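Edari Community Boards > Outdoors and Public Spaces > Paving at Flarnness, does the water ever clear?

mossgate
Posted Tuesday, 8:14 am
Does anyone know who looks after the big paved square at Flarnness now? I cut across it to get to the bus and every time we have proper rain the water just sits on top of the slabs. My shoes were soaked through by the far side. I thought they had sorted the drainage when it was relaid.

tenpenny_k
Posted Tuesday, 8:40 am
Watkins did the relaying. I think the council still owns it but you'd have to ask. Walk on the grass side, it's quicker anyway.

mossgate
The grass is worse. It's a narrow strip and it turns to mud once people start using it.

Hodd22
Please don't walk on the grass. The trees there are young and the ground gets packed down round the roots. We lost 2 at Plenen that way.

tenpenny_k
One person in wellies is not going to kill a tree.

Hodd22
It's never one person though, is it. There was a path worn along there by August.

brackenside
I lay slabs for a living, so for what it's worth. Any flat paving will look wet in a downpour, and a thin film on top doesn't mean the drains have failed. What matters is how long it stays after the rain stops. If it's gone in 10 minutes there's nothing wrong. If you've got puddles in the same spots an hour later, either the fall is wrong or the joints have silted up.

mossgate
Fair enough. I've never hung about to find out. I'll try and go past after the next lot.

pellow
It's the fall. The old surface was lumpy but it drained. I said so when they put the plans on display and was told the new one would be easier for prams and wheelchairs, and it is, I'll give them that. But they made it too flat.

brackenside
You can't tell that by eye. A fall of 1 in 80 looks dead level to most people.

pellow
I don't need a level to know when my feet are wet.

mossgate
This is the side with the fence and the trees, the way I normally go. 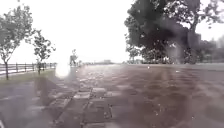
I don't mind getting rained on, it's the splash coming back up off the slabs that does it. I'm going to write to the council and ask when the drains were last cleared. If anyone has the right email address, could you put it on here?

Hodd22
Use the form on their site and pick "surface water", otherwise it goes to highways and they send it back. Mention the grass as well if you would.

tenpenny_k
Or buy some boots.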